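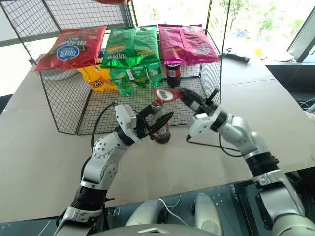
Subject: Re: [snackshelf] Wire racks, two levels or three?

Hi all,

Sorry for the slow answer, May got away from me. I've read the whole thread now and I have opinions, so get a coffee (or a soda, given the topic).

The original question, for anyone who deleted it:

> We're finally getting rid of the cardboard boxes in our break room and
> want a proper rack for chips and soda. It has to sit on a table, we
> can't put anything on the floor because of the radiator pipes. I've been
> looking at black wire mesh ones. My questions:
>
> Do you put the bottles on top or underneath? My gut says on top, so
> people can grab them, but my co-worker says I'll regret it.
>
> Do the chip bags stand up or lie down? Ours are forever sliding over
> and ending up in a heap.
>
> And is two levels enough or should I hold out for three? We have
> about 26 people using the room but never all at once.
>
> Thanks! The Landwood office

OK so, first off, welcome to the list, and your co-worker is right. Bottles go underneath. I had them on top for the first couple of months at Grikari and it was a pain every single time. A full soda bottle is heavy, the mesh gives a little, and when you pull one from the back you have to lift it up and over the others at shoulder height. Put them on the lower level and the whole thing sits steadier on the table, and you just reach in the front and slide one out. Get a rack with an open front, by the way! Some of them have a little lip or a rail across and it drives me nuts. Grid panels on the sides and the back, fine, great even, they stop things going over the edge. But leave me my front.

One thing about mesh floors, since somebody farther up the thread asked if bottles wobble on them. Small ones can. It depends on how wide the gaps are and what kind of bottom the bottle has. The ones with the five little feet are the worst, a foot drops into a gap and the bottle leans on its neighbor. I cut a piece of shelf liner for our old rack and that fixed it, but on the newer one the grid is finer and I never bothered. Take a bottle with you when you go shopping. I did, and yes, I got a look from the lady at the register.

Bags: lying down. I fought this for ages because standing up looks so nice in the store, but in the store they have a clip or a box holding them and you don't. On a rack they slump. Lay them flat in a row on the upper level, one kind per spot, and if you have more of a kind you stack them two or three deep and no more. Past that the bottom bag gets crushed and you're serving crumbs. I try to put different colors next to each other – red, then green, then pink or whatever we've got – and people find what they want from across the room without digging. I used to turn every bag so the name faced out. I've given up on that. They get put back upside down within the hour and the world keeps turning.

Two levels or three: for a tabletop I'd say two. With three the gaps get so low that you can't stand a bottle up in there anyway, and then you're laying bottles on their sides and they roll. Before you buy, measure your tallest bottle WITH the cap on and add a couple of fingers for tipping it out. Don't go by the height on the box, that's the outside of the whole rack. Ask me how I know. (The Giraldo office has that rack now. They keep mugs in it.)

As for how much to put out, I wouldn't fill it. We keep the spare stuff in the closet and top up twice a day, once at 9 before anybody's hungry and once after lunch. When the rack is crammed people pull one thing and three come with it. When there's a bit of air around everything it stays neat pretty much by itself. I order roughly 40 bags at a time and that's plenty for us, but we're not big eaters over here, except when there's a deadline.

A few other odds and ends I scribbled down while reading the thread:

Leave clear table in front of the rack. You want a place to set a bottle down while you sort out what goes where, and so does everybody else who comes by. Ours was pushed right up to the table edge at first and people were balancing things on their arms.

Wipe the mesh before you load it the first time. New ones have some kind of oily film on them and it comes off on the bags.

Whoever asked about half-drunk bottles: we have a rule that an opened bottle never goes back on the rack. Fridge or sink. I put masking tape and a marker on the fridge door so people can label theirs, and it gets used maybe half the time, but it's better than it was. There was one cola with an inch left in it that I swear outlived two interns.

Rust. Cheap coated wire starts to chip where the bottles rub and then you get orange spots. If you care, look at the welds and the corners in the store, that's where the coating is thin. Mine has held up OK so far but I don't let cold wet bottles sit on it.

I can't tell you where to get the exact one I have. It came from Grimero when they cleared out their supply room and there's no label on it. But any kitchen or office place has something like it, the only parts that matter to me are the open front, the mesh floor and enough headroom down below. If you find one that's a good deal please post it, I want a second one for the upstairs room.

Oh, and to the person who wanted to know if we charge: no. We tried a coin jar. It collected buttons and one very nice foreign coin. Now it comes out of the office budget, which is 3000 a year for everything edible including coffee, and we've never gone over. Well, once, but there was a cake involved.

Let us know what you end up with, Landwood. And if you do go for three levels and it works great, I'll happily eat my words. With chips.

Cheers,
the snack person at Grikari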